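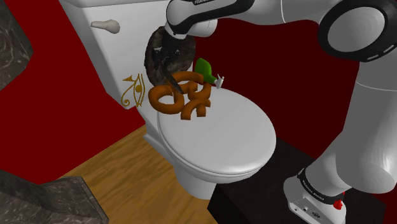 # Household Tips for Demonstration Recording: Simulated Bathroom and Kitchen Sets

These tips are issued to operators who record demonstrations for the Travden household set. They supplement the Wistby operating manual and do not replace it. Operators are expected to read them before the first recording of a shift.

## Before recording

- Load the room, then wait for every object to settle before moving the arm. Items placed on a closed lid or other curved surface may slide for a moment after loading.
- Read the task line in full. "Pick up the knife" and "move the knife off the lid" are separate tasks and are stored under separate names.
- Check both views. The wide view shows the arm and its reach; the close view shows what the fingers are doing.
- Household rooms in this set are stocked at random. A knife may be found in a bathroom and an ornament beside a stone. Do not tidy the room first unless tidying is the task.

## Handling knives and other long items

Grip a knife by the handle, with the fingers closed fully before any lift. Raise it straight up until the tip is clear of nearby items, and only then turn the wrist. A blade that drags through a pile moves everything in it, and the system will learn the drag along with the lift.

Long, narrow items with a twisted or ridged surface call for a slower close. Bring both fingers in evenly and pause for five frames once contact is made. If the item rolls in the grip, open, back away and approach again. Keep the second attempt in the same recording — a clean recovery is worth having.

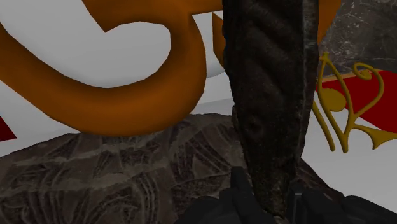
One operator at Wistby asked whether recoveries should really be kept, given that earlier guidance told staff to discard any recording with a missed grip. The earlier guidance has been withdrawn. A missed grip followed by a good one is to be kept and marked "recovered." A missed grip with no second attempt is still discarded.

## Crowded surfaces

1. Choose the approach with the most open space, even if it is longer.
2. Keep the elbow high when reaching over fixtures such as tanks, shelves and counters.
3. Where the target touches another item, lift before sliding.
4. Set the target down on a clear area and open the fingers fully before withdrawing.

## How many recordings to make

Each task requires 44 accepted recordings. Of these, at least 18 must begin from a changed arm position. Small changes are sufficient, but repeating one start position with a different wrist angle does not count as a change.

Operators should stop when the required number is reached. In the July review, one kitchen task had 113 recordings, nearly all following the same path, and the extra material was set aside.

## Saving and labels

Save to the Morsy folder for the room in use. Labels should be short and in plain words: the object, the action and the place. Leave out remarks on speed or quality; these belong in the notes field. Recordings that stop early because of a software fault are to be moved to the Etar folder without a label.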